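Zinusthorpe forum > Arm projects > How many demos for pen sorting?

inard_bench
We have 800 demos of picking pens by colour and the policy still hesitates. Carry on to 1,982 as planned, or stop and retrain?

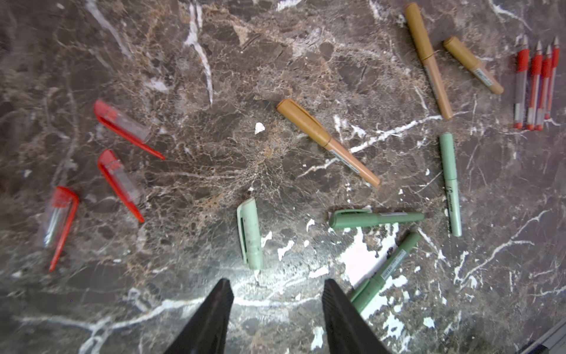
Salazar
Variety matters more than the total. I'd move everything after every 15 grabs. You've got streaky brown marble and a lot of glare by the fingers, so do a share of them on a plain matt top as well.

usberg2
Disagree. Keep the marble and get it working there first. We changed surfaces too early and lost a month.

Salazar
Your set was all one pen type, though.

inard_bench
Shiela Cabanatuan does our labelling and sides with usberg2. I'll do 20 more on the marble with the blinds down, then retrain.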